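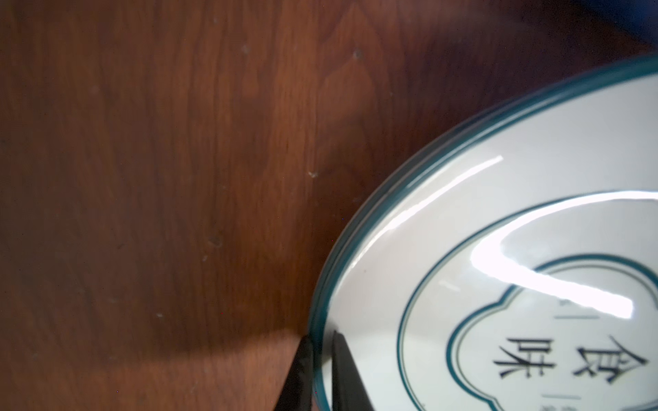
Teaching arms by hand and by remote: questions I keep getting

Posted by Dwayne Van Dusen, 14/10/2018
103 shares | 13 comments

My inbox has turned into the same dozen emails over and over (which I love, please keep writing!) so I've put my answers in one place. I drive the two-arm setup at Sketevley most days and Ruby-Lee Tuhiwai drives it when my wrists have had enough.

Do you grab the arm and move it, or do you use a controller?

Both, depending on the job. For a big simple move I'll put the arm in its floppy mode and push it through by hand. Anything with fingers closing on something goes through the remote handles, because with my hand on the arm I block the wrist camera and then the recording has my sleeve in it. Ask me how many sleeve recordings I made in April.

How do you pick up a bowl with only two fingers?

By the rim! One finger goes outside, one goes inside, and you close slowly. Beginners all try to hug the whole bowl from the sides and it doesn't fit. With glossy bowls, watch out for the highlights too. A bright streak on the glaze can look a lot like an edge when you're squinting at a small monitor, and I've closed on thin air more than once.

Can you see enough through the wrist camera?

Enough to finish a grasp, yes. Enough to find things, no. I plan with the fixed view and switch my eyes to the wrist view for the last little bit. The hard stuff is clear or frosted plastic. You get light wobbling around inside the cup, and it's easy to lose track of where the wall of it is compared to your fingertip. I go in slower on those and I line up on the rim if I can find it. 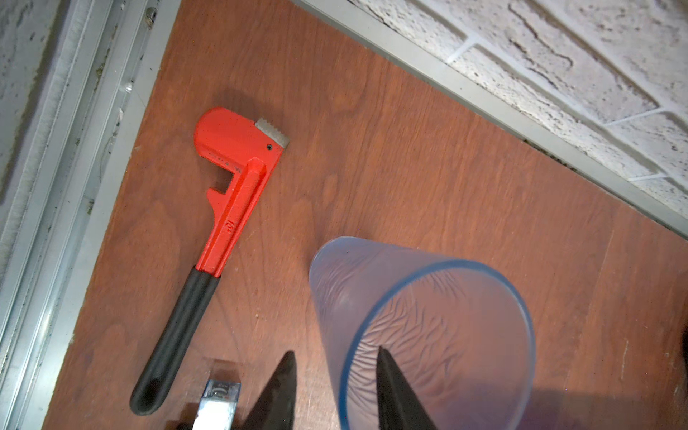 Wrist view with a pipe wrench and a frosted cup on its side. One fingertip shows through the plastic.

Why mix tools and dishes?

I like variety and so does the training. A heavy wrench wants to be held near its balance point or it swings down on you, and a plastic cup weighs next to nothing and scoots off if you bump it. If I recorded only cups all morning my hands would get lazy. Flora MacAulay plans our sessions and she'd shuffle the whole kitchen in there if we let her.

Is driving two arms twice as hard?

More than twice, for the first week anyway! The trick that worked for me was giving each hand a role before I hit record. Left hand works on the stack, say, and right hand stays close and waits. If both try to be busy you get a traffic jam over the middle of the table. Also mind the hoses and cables, they loop out farther than you think and they don't like being wound up at the wrist.
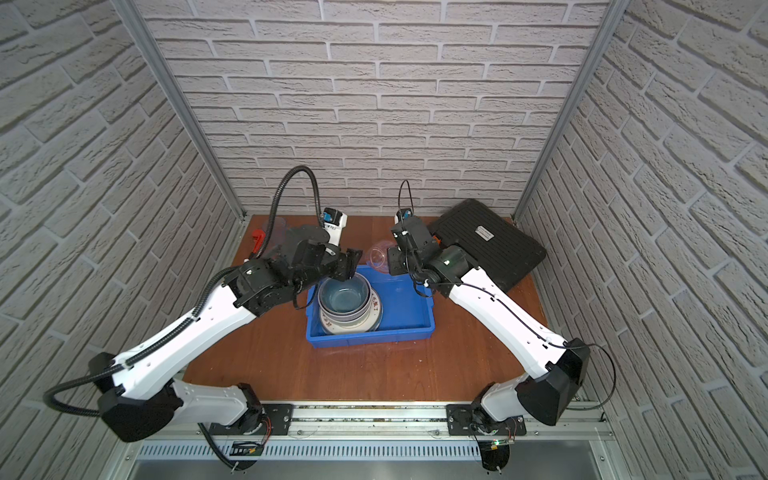 Both grippers over the blue tray, with a stack of bowls in it and a glass bowl at the back edge.

What about water?

A thin layer in a tray is fine on our setup. I keep the arms' bases well away from it and I don't fling anything. Bowls in water can slide when you touch them, so come down onto the rim from above and try not to shove sideways.

How many demonstrations do I need?

Depends on the task, sorry, I know that's annoying. Our Hailu bowl set is at 4000 recordings and we're still adding. For a single pick-up with the object always in the same spot I've had something usable from far fewer. Move the object between takes! I used to put everything back exactly where it was, very tidy, and taught the arm a location and not much else.

Do you throw away the bad ones?

I throw away the ones where I dropped something and gave up. If I fumbled and then fixed it, I keep it and tag it. Trudy Tomoana disagrees with me on this and she's welcome to write her own FAQ.

How long is a session?

I stop at 11 takes and get up and walk. Past that my motions get jerky and you can see it when you play them back.

Can I come try it?

Yes! Email Lensa Zeleke at Sketevley and she'll find you a slot. Bring short sleeves.

13 comments | Share this page
We use cookies to remember your settings. By continuing to browse you accept our cookie policy. OK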